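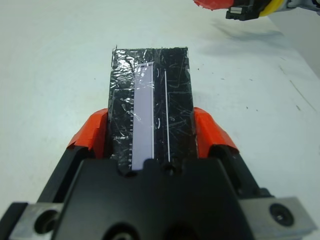 黑色薄板，外包透明胶带，浅色纵条左侧带刻度。

薄板外包透明胶带：做法、气泡和拆除

上一篇写的是抽屉隔板，这一篇写薄板的外包。手头有一批长条形的黑色薄板，用途很杂：裁纸时当垫板，量东西时当靠尺，往箱子里装东西时当夹层，有时只是压在卷曲的图纸上。这类东西单价低，尺寸不统一，放在一起又长得很像，不做标记的话，每次都要重新量一遍才知道拿的是哪块。标记直接写在黑色表面上看不清，贴纸条又会被磨掉，所以我的处理方法一直是纸条加透明胶带，胶带把整块板包住。

这个办法很土，缺点也明显，图里能看到的反光、折痕和气泡就是主要的几项。下面按材料、步骤、问题、拆除的顺序记一下，方便自己以后照着重做。

材料

胶带用的是 Rovside 的透明封箱带，每卷 100 米，宽度比多数薄板略窄。选它的理由只有一条：基材偏硬，撕口整齐。偏软的胶带贴曲面好用，贴平板反而容易拉伸，拉伸过的部分几小时后回缩，会在边上拱出一排细褶。这种褶和操作时留下的折痕不一样，方向和拉伸方向垂直，间距较均匀，看一眼就能分辨。

以前也用过文具胶带，太窄，一块板要并排贴好几道，接缝一多，灰就沿着接缝进去，过一阵子每条缝都变成一条灰线。还试过书皮膜，平整度最好，胶层很薄，但是耐磨差，放在桌面上来回推几次表面就起雾。冷裱膜的效果在书皮膜和封箱带之间，裁切麻烦，剩下的边角料也不好利用。最后还是回到封箱带。

纸条用普通复印纸打印，激光打印。喷墨的不要用，墨遇到某些胶会慢慢洇开，字的边缘先变毛，然后整体发虚。热敏纸更不要用。我有几块板最早贴的是热敏标签，外面盖了胶带，过了一个夏天，字几乎全部褪掉，只剩下纸。胶里的增塑剂会和热敏层反应，这一点在快递面单上也能观察到，盖了胶带的部分往往比没盖的部分先变淡。

纸的颜色选浅色，白的就行。纸条压在胶带下面以后观感会变，原因有胶层本身的颜色，也有纸被胶浸润后透明度升高，黑底从背后透上来。纸越薄越明显。如果对颜色有要求，可以在纸条背面先垫一层同样大小的白纸，两层之间点一点固体胶。我对颜色没有要求，一般不垫。

表面准备

黑色表面最显灰，也最显划痕。划痕不用管，胶带贴上去以后一部分细划痕会被胶填掉，看起来会变浅，深的还在。灰必须管。一粒灰在胶带下面会撑起一个比它自己大得多的气泡，中间一个点，外面一圈亮边，按不下去，只能揭开重贴，或者不理它。

清洁的顺序是先用干的软刷扫一遍，再用微湿的布擦，最后用蘸了酒精的无尘布擦一道，放到完全干。酒精那一道要先在角上试，有的表面涂层会被擦花，变成一块一块的哑光斑。试过没问题再擦整面。擦完以后手只拿侧边，指纹上的油会让胶带在那个位置粘不牢，当时看不出来，放久了会起一块形状不规则的白印。

静电是另一个问题。从卷上拉胶带的时候，胶面带电，会把附近的纤维吸过来。冬天严重，十月以后就能感觉到。解决办法是拉得慢一点，工作台提前用湿布擦一遍，穿的衣服不要是毛线的。加湿器有用，但是不值得为了贴几块板专门开。

工作台的颜色建议用浅色。黑板放在白桌面上，边缘清楚，对位方便，掉下来的黑色碎屑也看得见。放在深色切割垫上做过一次，边线和垫子混在一起，胶带贴歪了，贴完翻过来才发现。

刻度

有些薄板带刻度，有些没有。没有的可以自己加，方法是在纸条的边上打印一列等距的短线，把纸条贴到板上，一起盖在胶带下面。打印刻度要注意打印机的纵向误差。多数家用打印机在走纸方向上有一个固定的比例偏差，短距离看不出，长了就会累积。校正办法是先打一条长的测试线，用钢尺量实际长度，算出比例，再在绘图软件里反向缩放。Tondudton 那个排版小工具可以直接填比例系数，我用的就是它，界面很旧，没有更新过，能用。

纸本身也会变形。复印纸受潮后会伸长，横纹方向比纵纹方向伸得多，所以刻度条要顺着纸的纵纹裁。胶带盖住以后水汽进出变慢，但边上没有封死的话还是会变，只是慢。如果薄板要拿来当正经的量具，不要用这种办法，买一把钢尺。我这些刻度的用途是粗看长度，比如裁包装纸的时候留多少边，差一点没有影响。

刻度线的颜色也试过几种。黑底白线对比度最高，但是打印机打不了白色，只能打黑底留白，很费粉，而且大面积的碳粉在胶带下面容易被粘起来。揭胶带的时候，碳粉跟着胶走，纸上只剩一层灰。改成浅底深线就没有这个问题。

步骤

先定纸条的位置。我的习惯是把纸条放在偏左的地方，右边空出来，因为右手按板的时候手掌会压住右侧，标在右边就看不见。左撇子应该反过来。定好位置以后用铅笔在板的两端各做一个小记号，纸条背面点三点固体胶，贴上，压平，等胶不再滑动。

然后拉胶带。从板的一端外面开始，胶带的头先粘在桌面上，多留一段，胶带悬在板的上方，保持平直，左手拿着卷，右手用刮板从起点往前刮。刮板用的是 Prestura 的塑料刮板，边上包了一层绒布，绒布磨秃了就换一条，裸的塑料边会在胶带表面留下细线。刮板和板面的夹角大约是小于直角的一半，太陡会推着胶带起皱，太平了压不出气。

每次往前刮的距离要短，前面的胶带始终不接触板面。气泡几乎都是因为前面的胶带提前落下去了，中间夹住一段空气，等刮到那里，空气没有出口，只能被推成几个小泡或者一道褶。发现胶带落下去了就停，揭起来一点再继续，不要硬刮。硬刮的结果是褶，褶一旦压实就再也去不掉，反光最强的那几条线通常就是它。

第二道和第一道要搭接，我留 2 毫米。搭得太多会多一道明显的台阶，搭得太少时间长了胶带回缩，两道之间露出一条缝。搭接的位置要避开纸条上的字，台阶正好压在一行小字上，从侧面看会有重影。板比胶带宽得不多的话，第二道可以从背面包过来，正面就看不到接缝。

边的处理有两种。一种是胶带在板边齐着裁断，只保护正面，优点是平，缺点是边会翘，放进箱子里抽出来几次，翘起的边就把箱子里的纤维都粘上了。另一种是绕过去包到背面，整块板像裹了一层皮，边不翘，但是四个角会堆厚。角的做法是先在胶带上剪一个斜口，折一边，再折另一边，和包书皮一样。堆厚的角会让板放在桌上的时候微微翘起来，夹在一叠里也会顶住上一块。我现在是长边包过去，短边齐着裁，短边的翘起用指甲隔一段时间压一次。

裁的时候刀要新。旧刀会拉扯胶带，裁口下面的一小段会和板面脱开，看上去是一条白边。这条白边以后就是进灰的地方。

气泡的处理

刚贴完的小气泡先放着。放一晚，胶层会慢慢流平，最小的那些会自己消失，稍大的会缩小。放了 14 天还在的，就不会再变了。

剩下的大泡可以用针扎。针从泡的边缘斜着进，不要扎正中，扎完用包了布的刮板从远端往针孔的方向压。扎正中的话，泡的两边压下去了，中间会留一个凸起的小圈。扎过的孔会进灰，过一段时间变成一个黑点，在黑底上看不出来，在浅色纸条上很清楚。所以纸条上的泡我一般不扎，留着。

折痕没有好办法。用吹风机稍微加热可以让折痕变软，但同时会让旁边的胶带收缩，得到一片新的细褶，总的效果更差。试过两次以后就不再试了。

反光的问题和气泡有关，但不完全是一回事。完全平整的胶带也反光，是一整片的镜面反射，换个角度就避开了。有褶有泡的胶带每个小面的朝向都不同，怎么换角度都有一部分在反光，结果是总有几处看不清。读刻度的时候灯从侧面低一点打过来会好一些，从正上方打最差。哑光胶带可以解决，写字也方便，但是透明度低，盖在细线上会糊。有一种表面磨砂的隐形胶带，做窄条可以，做整块板太贵。

耐用情况

最早包的一块用了很久，表面全是细划痕，胶带本身没有破。磨损最重的是两端，因为每次都是从那里拿起来。纸条还能读，边上有一小段受潮后发黄。中间那些是后来包的，状态都差不多，说明这个做法的寿命主要由两端决定，中间可以不管。

有一块在窗台上放过一段时间，朝外的一面胶带明显变脆，弯一下就裂，裂口沿着拉伸方向走。胶带的基材怕紫外线，包好的板不要放在窗边。放在柜子里的没有这个问题。

油污沾上去以后用中性洗涤剂擦掉就可以。酒精不要擦包好的板，酒精会从搭接的缝里渗进去，把胶溶开一点，干了以后是一条乳白色的印子，和进了水不同，放多久都不会退。

重量方面，包一层胶带增加得很少，单块称不出有意义的差别。整批放在厨房秤上是 2,570 克，包括已经退役的几块。记这个数是为了选搁板，细的那种铁丝架承重没有问题，但是薄板的窄边会从铁丝之间滑下去，最后还是在架子上垫了一块平的。

拆除

拆胶带要慢，角度要低，胶带尽量折回来贴着板面往后拉。垂直往上拉受力集中，容易把表面涂层一起带下来。天冷的时候胶变硬，先放到室温再拆。吹风机在这里倒是有用，低档，吹到手摸着温就可以开始拉，边吹边拉。

残胶用 Sandhu 的除胶剂，滴上去等几分钟，用塑料片刮，刮完用洗涤剂水洗一遍，不洗的话下一次的胶带粘不住。没有除胶剂可以用食用油，原理一样，时间要长，清洗更麻烦。也可以用胶带自己粘，拿一段新的胶带反复贴在残胶上再揭开，适合面积小的情况，面积大了手会酸。

纸条基本不能保留。胶带揭开的时候会把纸的表层带走，字在胶带上，剩下一层白毛贴在板上。所以拆之前先把纸条上的内容抄下来，或者翻出当时的文件。我有一次没抄，文件也没存，那块板后来是重新量的。

标签写什么

这一项改过几次。最初写的是用途，比如“裁纸用”，后来发现用途会变，写了等于没写。现在只写长、宽、厚和一个编号，字号尽量大，顺着板的长边排。编号写在靠近一端的地方，板竖着插在筒里的时候，露出来的正好是编号那一端。有的板两端都要露，就两端都写。

厚度一定要写。长和宽看一眼大致有数，厚度看不出来，而拿来做夹层和垫高的时候，用的恰恰是厚度。注意包了胶带以后厚度会增加，正反两面各一层，标签上写包之前的还是包之后的，要统一。我写的是包之后的，拿到手里是多少就是多少。前面几块写的是包之前的，还没有改，用的时候要记得加。

存放是竖插，薄板之间不隔纸。平放也可以，但是包了胶带的板叠在一起，夏天边上渗出来的胶会把它们轻微粘住，分开的时候有响声，边上的胶带可能被拉起来。竖插的接触压力小，没有遇到过。

还没有试的是热缩膜，整块套进去用热风收一遍，理论上没有接缝，角也不用折。疑问是薄板受热会不会弯，以及收缩时的力会不会把板拉成弓形。手头有一块多余的，等买到合适宽度的膜再做，结果补在这一篇的后面。

分类：工作台 / 耗材
阅读 2,570　评论 14　分享 2

联系作者 | 版权所有，转载请保留出处 | 返回顶部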